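Acceptance Visit

The visitors from Fustodico arrived at 9:40, ten minutes before the coffee. There were four badges on the desk and five people, so the last one wrote her name on a paper sticker and wore it on her sleeve.

The engineer at Vasora had prepared the demonstration in April and had changed nothing in it for two weeks. This was policy. The build was called Whitcombe, after a street, and it had completed 3,672 trials in simulation. Over 1,309 of them had been run with the start positions shuffled. The remainder had been run early, before anyone had thought of shuffling.

She explained the task. The arm would be told in a typed sentence which cube to move and where to move it. It had not been given coordinates. The cubes were red and green, the target was a white square, and the arm was free to decide how to approach.

"Is this the real one?" asked the visitor with the sticker.

"It's the simulator. The hardware is downstairs at Stikance, on loan. It runs the same controller."

The visitor wrote this down. The others looked at the wall screen, where the table was loading. 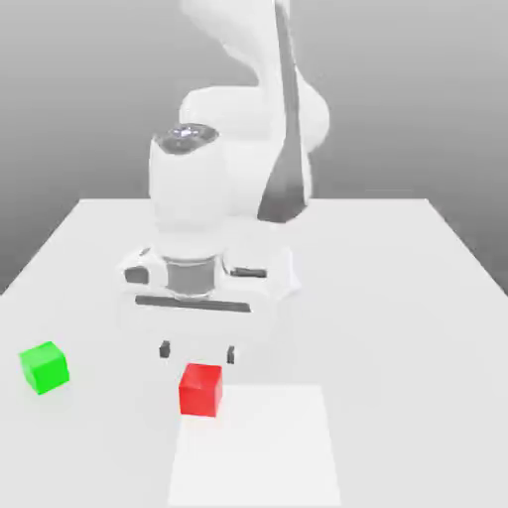
The engineer kept her hand away from the keyboard. She had learned to do this at an earlier visit, when a guest had accused her, politely, of steering.

"Episode 181," she said. "You can pick any number. I opened this one because it's the default."

"What happens if it drops the cube?"

"It's scored as a failure and the arm returns to the start pose. There's no second attempt inside an episode."

"And if it puts the cube half on the target?"

The engineer opened the scoring sheet. The rule was that the center of the cube had to lie inside the boundary of the square. A cube on the border could pass or fail by less than its own edge. She had written the rule on her first day and had defended it in three meetings, and she read it aloud in full, including the tolerance.

The visitor with the sticker asked her to pause. The motion stopped. One of the men from Fustodico took the chance to find the coffee.

"Does it know it's being paused?"

"No. The clock stops for everything in there."

"So it can't tell how long we've been talking."

"It has no input for that."

The visitor considered the screen for some time. She asked whether the log would show the pause, and the engineer said it would not, because the log was kept in simulated seconds. The visitor wrote that down as well and underlined it.

"We'd want that in the log," she said.

The engineer added a line to the list of requested changes. It was the only line on the list. Then she pressed the space bar, and the episode went on from where it was.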